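Chapter 4
Standard Times and the Cost of Setup

Learning Objectives

After studying this chapter, you should be able to:
Define standard time, setup time, and run time.
Explain why batch size affects the unit cost of a product.
Prepare a simple labor cost estimate from a routing sheet.
Identify the limits of standards that are set once and never reviewed.

Opening Case: A Quote That Lost Money

In January, the purchasing office at Nodevberg asked Sustetti, a small maker of metal fittings, to quote a price for a run of brackets. Munther Harb, the estimator at Sustetti, worked from the company's routing sheets. The sheets showed a run time of four minutes per bracket and allowed nothing for setup. He multiplied the run time by the hourly labor rate, added material and overhead, and sent the quote the same afternoon.

The order was accepted. When the job closed, the accounting office found that labor had cost far more than the quote allowed. Hanan Akl, the plant controller, compared the time cards with the routing sheets and found the reason within an hour. The brackets had been ordered in lots of 10, and each lot required a change of tooling that took two hours. Spread over 10 pieces, the setup added 12 minutes to every bracket - three times the run time itself.

The routing sheets were not wrong about the work they described. They had been written years earlier, when the company sold the same part in very large lots and setup could safely be ignored.

4.1 What a Standard Time Includes

A standard time is the time that a task should require under normal conditions, when it is carried out by a trained worker or a properly adjusted machine. It has two main parts. Setup time is spent preparing for a batch and does not depend on the number of units in it. Run time is spent on each unit and rises in direct proportion to output.
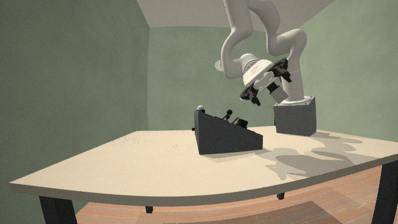

Figure 4.1 A robot arm with a gripper, mounted on a tabletop (computer rendering).

The distinction applies to manual and automated work alike. A clerk who opens a ledger before posting entries has a setup time, as does a press operator who changes a die. In both cases the manager must decide how many units will share the cost of getting ready.

The time per unit is found by dividing the setup time by the batch size and adding the run time:

Time per unit = (Setup time / Batch size) + Run time

Students should note that the first term falls quickly as the batch grows and then levels off. Large batches, however, create inventory that must be stored, insured, and financed. These carrying costs are taken up in Chapter 13.

Key Terms

Batch size: the number of units produced after a single setup.
Routing sheet: a document listing the operations needed to make a part, in order, with the time allowed for each.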